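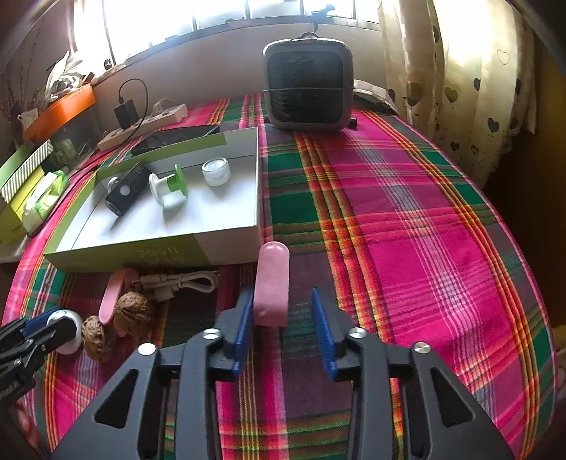
Monday, and the small stuff had drifted on to the bed again. My method for this hasn't changed since April: everything loose goes on the blanket, then gets sorted by where it is used, with type of object a distant second. A cable that charges something by the bed belongs by the bed, even if there is a perfectly good cable drawer in the hall.

The box tray takes anything handled daily. It is open on top, so items can be lifted out without tipping the lot. The remote goes in flat along one side and small jars go at the back, lids up.

Cables get coiled to the width of four fingers, connector on the outside. Tighter than that and they kink near the plug — I have lost two to this. The power strip comes off the bed before anyone sleeps in it.

Kitchen items go back to the kitchen, which today means a pink spoon and two walnuts. The walnuts can be eaten on the way.

The air cooler is harder to place. It needs clear space behind the grille and a socket within reach of its lead, and the shelf I measured for it is 55 cm wide with an orange tray already there. Bujar suggests the floor by the curtain. I will try that tonight and see how far the fabric gets pulled in.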